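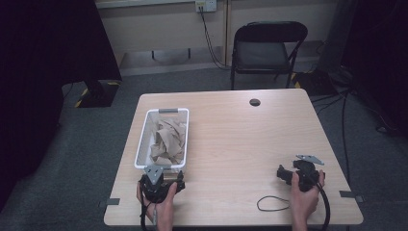

# Rules for working with robot grippers

A rule tells you what to do. A standard is a longer set of rules that many people have agreed to follow. When two factories follow the same standard, a worker can move from one to the other and still know what the yellow and black tape means and what the red button does.

Robots need both kinds. This page covers the rules for one part of a robot, the gripper. It is written for readers aged 9 to 12 and goes with the Stotham workshop sheets.

## What a gripper does

A gripper is the part of a robot that holds things. Many grippers have two fingers. The fingers move together to close and apart to open.

Some grippers are not fixed to a robot at all. A person holds one in each hand by a handle and does a job with them, such as picking up paper or moving a box. A camera on the gripper records the job. A computer can then use the recordings to teach a robot how to do the same thing. Each recording of one try at the job is called a **take**.

A robot may need a great many takes. The Derkura set, which the Stotham sheets use for practice, has 400 of them. If every person recorded in a different way, the computer would learn the differences between the people along with the job. The rules keep the takes alike.

## Rules before a take

1. Check that the table does not rock.
2. Put the objects for the job where the plan says they go. Put everything else away.
3. Look at each cable from one end to the other. It should have enough slack for your arms to move, and it should not cross the place where your feet go.
4. Open and close each gripper 3 times. Both fingers should move smoothly.
5. Say the name of the job out loud. A second person writes it down.

Rule 5 is the one people forget. Without a name, a take is hard to sort later.

## The open start

Most takes begin with the fingers open and nothing held between them. This is called the open start.

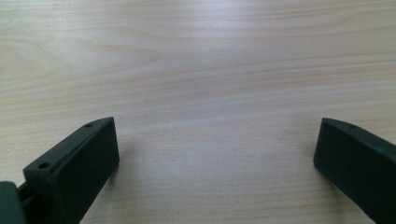
The open start gives the computer a known place to begin. It works like the starting line in a race. The person holds still, waits for the signal, and then moves. The same position is used again at the end of the take, after the object has been put down.

Two things go wrong with the open start. The first is that the fingers are only part of the way open. The second is that the person begins to move before the signal. In both cases the take is marked "repeat" and done again. A repeated take is normal and is not counted as a mistake against anyone.

## Checking the parts

Any part that can come loose has to be checked on a timetable. On the Stotham sheets, a full check of the grippers is done after every 900 openings, or sooner if something looks wrong. The person doing the check follows a printed list and signs it.

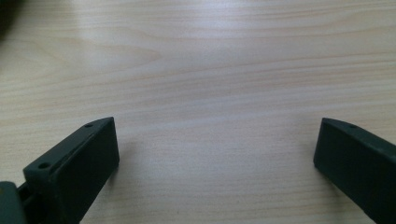 Screws are first on the list. A loose screw lets a part shift by a tiny amount, and a tiny shift at the base of a finger becomes a larger one at the tip. The checker looks at the small round holes on the top edges of the fingers. From the gripper's own camera, two holes show on the left finger and one on the right, where less of the finger is in view. A hole that the camera can't see still has to be checked, so the gripper is turned over and looked at from each side.

The flat inner faces come next. These are the surfaces that touch the object. They are wiped with a dry cloth and felt with a fingertip for chips or rough spots. The gripper is switched off and unplugged while this is done.

The joint is last. A joint is the place where a part turns or slides. Nothing should be caught in it - hair, thread and bits of paper are the usual things.

## Keeping people safe

A hand-held gripper is moved by a person, so it goes only as fast as the person does. A robot arm is different. It can start without warning and it does not feel what it bumps into. The safety rules for an arm are stricter.

| Rule | Hand-held gripper | Robot arm |
|---|---|---|
| Tie back long hair | Yes | Yes |
| Keep fingers out of the joint | Yes | Yes |
| Stay behind the floor line | No | Yes |
| Stop button within reach | No | Yes |
| Trained adult in the room | Yes | Yes |

No more than 6 people may be in the work area at one time. Anyone may call "stop," including the youngest person there, and the work stops first and is talked about afterward.

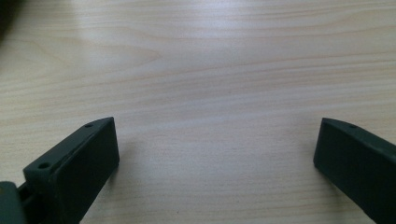

*Page last changed: September*

## Writing down what happened

A record, or **log**, is kept for each session. It lists the job, the names of the people, the number of takes and anything that broke. The log is written in pen. A wrong entry is crossed out with one line so that it can still be read.

A sample entry:

> Job: paper into basket. Left and right grippers: Jabari Khaemba. Notes: Ok-hee Joo. Two takes marked repeat, moved before signal. Right cable short of slack, table moved closer.

The last sentence of that entry is useful. The next group can read it and set up the table in the right place.

## Words used on this page

**Gripper** - the part that holds an object.

**Joint** - a place where a part turns or slides.

**Log** - the written record of a session.

**Slack** - the spare length in a cable.

**Take** - one recording of one try at a job.

Text: Zineb Ashour. Checked by Attila Pálfi.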